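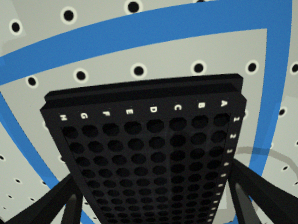 Black 96-well plate, row letters along the top edge

Edge wells dry out in overnight assay
posted by Intarasuk

Hello, I run a fluorescence assay for 18 hours at 37 degrees, 115 microliters in each well. In the morning the outer wells always read higher than the middle. I use the normal lid. Is it evaporation, and how can I stop it?

Úna Keogh
Yes, I think it is evaporation. Please fill the outer wells with plain buffer and do not use them for samples. Put also a clear sealing film under the lid, if your reader reads from the top. With me the difference became very small after 2 changes like this.

kulik
same problem here, we just use the inner wells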